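Dye shed notebook, June, page 100
Cotton twill, iron and oak gall, second batch
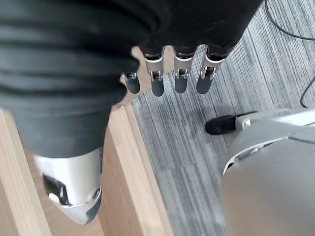
Dark charcoal fabric, hanging in soft folds.

Started the mordant at 7:40. Used the Portela galls again, crushed coarse, soaked overnight in the small crock. The liquor was browner than the last lot and smelled stronger. Strained twice through muslin.

Dry weight of cloth 2713 g. Galls 519 g. Iron at the low end of the range in the Mikinetti handbook, as I want to keep the hand of the cloth. Batch one went harsh and I blame the iron.

Cloth in at 9:15. Held it below a simmer for an hour and turned it every few minutes. Babar Jadoon took over the turning while I fixed the tap washer. He thinks we crowd the pot. I agree, but the big one still has the cracked handle.

Iron bath after lunch, 12 minutes, then out to air. Color came up gray first and darkened on the line. Back in for another 12. Rinsed four times, last rinse with a spoon of chalk.

One streak along the selvage where the cloth folded over itself. Will cut around it.

Swatches: two to the binder, one to the window for the light test, one to Dristport with the order form. They asked for a match to their old Musutano gray. I think ours is cooler. Waiting to hear.

To do: pH strips, new muslin, ask Babar about the handle. Try the next batch with half the cloth and the same water. Don't reuse the iron bath, it had gone cloudy by four.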